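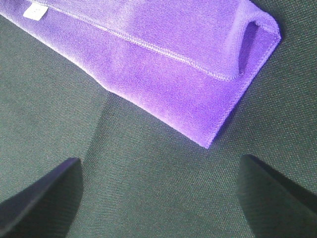 Rillum Two-Arm Cloth Bench: what to budget for

The Rillum bench is a pair of small arms with two-finger grippers, set up for folding and sorting soft goods such as towels, cleaning cloths and napkins. It suits commercial laundries, cleaning contractors and training labs that want to try cloth handling before they pay for a full line. This page covers what comes with the bench, what you need to buy yourself, and how long to allow before it is ready to use.

What is supplied

Two arms with grippers and base mounts
Overhead camera and 2 wrist cameras
Controller, power supplies and cable set
Dark woven bench cover
Spare finger pairs (2)

What is not supplied

Table, computer, baskets and cloths. The table must be rigid and should not be shared with other equipment. Folding tables are not suitable.

Cloths

Order these early. We suggest a first lot of 100 microfibre towels in one size and one colour, with a strong contrast to the bench cover. Towels from the same batch behave more alike than a mixed lot. Thick pile, heavy hems and sewn-in care tags all affect how an edge is gripped, so decide at the start whether tags stay on or are cut off, and keep to that for the whole lot. Wash new towels before use and leave out the fabric softener.

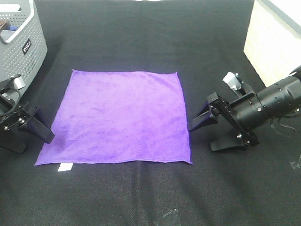 Kusum Saxena
Equipment Planning, Wiltalon

Setting up the work area

Both arms must be able to reach the opposite edges of a towel laid flat in the centre of the bench. Fix the bases first, then check reach with your largest cloth. If the largest cloth is more than 300 mm wider than your usual one, call us before ordering, as you may need the longer arm option.

Pull the bench cover tight. Small wrinkles are fine for towels but can cause trouble with thin napkins. Route cables away from the fingers and leave enough slack for full travel.

Running costs

Finger pads are the main wearing part. A replacement set is $189 and fits either arm. Bench covers can be washed, but keep a second one on hand. Allow half an hour a week for cleaning lint off the fingers and camera covers.

Lead time and installation

Standard benches ordered by the end of July ship in the spring run. Installation takes one working day, and a Saturday visit can be booked at extra cost. Operator training is included for two people. Additional staff can be trained on the same day if you let us know when ordering.

Other options

Ziltov infeed tray for stacked cloths
Joshi height-adjustable table, colour grey or black
Extended service plan, billed yearly

For a written quote, send your cloth sizes, table dimensions and site address to Mojtaba Heydari in sales. Service and spare parts enquiries go to Waraporn Tanasarn.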